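Notes from the Bench: Two Arms, One Rail and a Great Many Dropped Wrenches

I promised in the last newsletter that I would report back on the gripper comparison, and then September got away from me, as it tends to. So, with apologies to Keith Prendergast (who has asked me three times, very politely), let me tell you where we've gotten to.

The question we started with was a small one. We wanted to know whether the Naron fingers, the long narrow ones we've all been using since the Irnelport workshop, are still the right choice for picking hand tools out of a bin, or whether we ought to move everybody over to the wider Ashby set. People have strong feelings about this! I had them too, and I've had to give a few of them up.

We ran 628 picks in all, and I wrote down every one, including the embarrassing ones. On the smooth round handles the two sets came out so close that I wouldn't argue with anybody over it. Flat things were another story. A wrench lying on a hard, shiny surface gives a narrow fingertip very little to get under, and 76 of our 142 misses were the wrench and nothing else. The Ashby pads did better there once Carleen Tapsell talked me into slowing the close down, a thing I should have tried a good deal sooner than I did.

We also went back and forth over cameras. The view from overhead is lovely for planning, since you get the arms and the tray and everything lying on the table all at once, but the wrist view is the one I ended up watching for the last little bit of the approach.

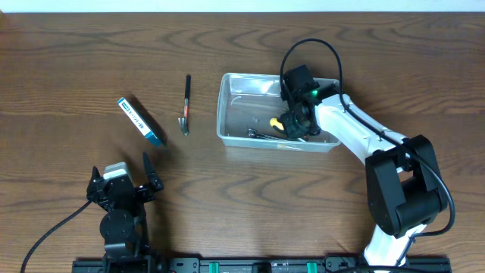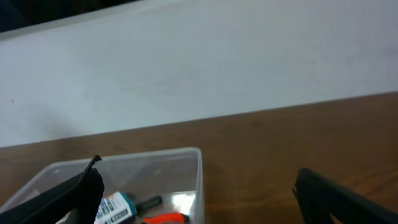
Carleen thinks we should feed both views to the controller and let it sort things out, and she may very well be right, though our old Skisano box already grumbles when I ask it for two streams. I dropped the rate on one of them and it settled down nicely, so if yours is stuttering, do try that before you spend any money.

Next up is soft packaging, and I'd love to have company for it. If you have a set of fingers you're fond of, bring them along with their mounting screws (please, the screws!) and we'll give each set 5 practice runs before we start keeping score. Keith has the sign-up sheet, and he'd be glad to hear from you.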